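Segmenting suturing trials for a class project: where does one step end?

Posted in Student Projects > Robotics, 24 April 2019

Toshiko Yoshida

My team in the medical robotics elective at Retesstead has wrist camera video of suturing on a tissue pad, and we have to label it by step before we can train a classifier. The set is 81 trials. Our label list has four steps: position needle, drive needle, pull thread, tie knot. Two of us labeled the same 20 trials separately and compared the boundaries.

Drive needle matches well. Pull thread and tie knot do not. We disagree most on clips where the jaws are open and empty near the incision with thread already lying on the pad. I call that the start of the knot. My partner calls it the end of the pull.

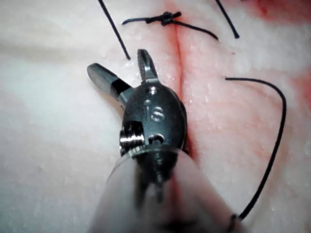 The classifier takes single images at the moment, with no motion input. The instructor wants a written rule for each boundary in the report. Kinematics were logged for part of the set only, so I would prefer a rule that works from video alone. Does anyone have one that two people can apply and get the same result?

vikalby_lab

Define each boundary by a contact event and ignore intent. The rules we used:

Drive needle starts at the first image where the needle tip touches the pad.
Pull thread starts when the whole needle is clear of the pad.
Tie knot starts at the first image where a jaw closes on thread to form a loop.
Anything between the end of one and the start of the next is labeled idle.

Idle is the label you are missing. Open jaws with nothing in them belong there, whatever the operator does next. Expect idle to be a large class, so weight the loss or subsample it.

Contact has its own problem. With one camera you can't always separate a tip resting on the surface from a tip just above it. Step forward until the surface deforms, mark that image, and accept a few images of error. 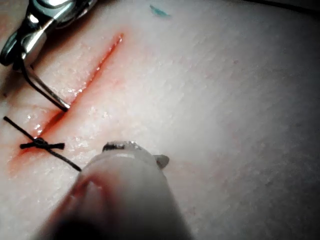 Also keep finished stitches out of the rule. A tied knot stays in view for the rest of the trial, and a single-image classifier will learn "knot visible" as "tie knot" if you let it. Check your confusion matrix separately for the first stitch and the later ones. If accuracy drops after the first, that is the cause. Stacking several images at short intervals fixed most of it for us.

Split by operator and not by image, or the test score will mean nothing.

buenaventura918

we just used the gripper angle from the log and thresholded it. closed = working, open = idle. took an afternoon. doesn't tell you pull from tie though, you still have to do that part by hand

Toshiko Yoshida

Thank you both. The gripper angle is only logged for part of the set, so I will use it as a check on the hand labels. We relabeled the 20 with the contact rules and an idle class, and most of the pull/tie disagreements are gone. The ones left are trials where the operator grips the thread, lets go and grips again. For those we now count from the last grip before the loop is made, and the rule sheet has this line added:

Loop present and thread clamped between the jaws: label tie knot, even if the other end of the thread is free.

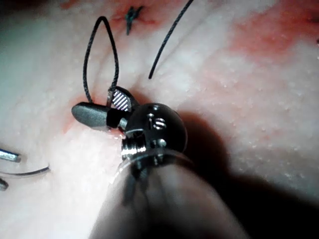
Related threads

Rukton annotation tool drops the last image of every clip
Choosing a window length for gesture recognition
Leave-one-operator-out with a small number of operators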